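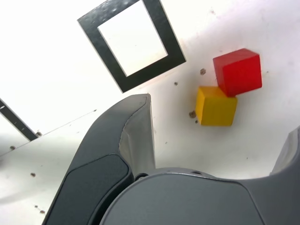

A gripper above the work surface, with red and yellow cubes beside a square marker.

Student robotics class takes on block sorting

September | By Jolene Quinlan
2 min read

Students in the introductory automation class at Listmont Technical College have begun a 6-week project in which teams program a robot arm to pick up small wooden cubes and place them inside a marked square.

The class is divided into three teams. Each writes its own program and keeps a log of every attempt, including those that fail. The logs will count toward the final grade.

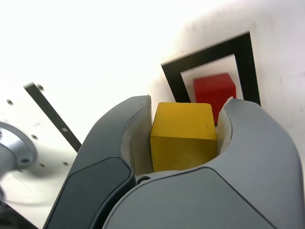
"Closing the fingers is simple – knowing where to close them takes most of the term," said Todor Vasić, who teaches the class. He added that students are expected to explain each change they make to their code.

The project is supported by a $2,000 equipment grant from the college's Katene Fund. Teams will present their work to first-year students at the end of the term. Questions may be directed to Simin Hosseinzadeh, program coordinator, in Room 264.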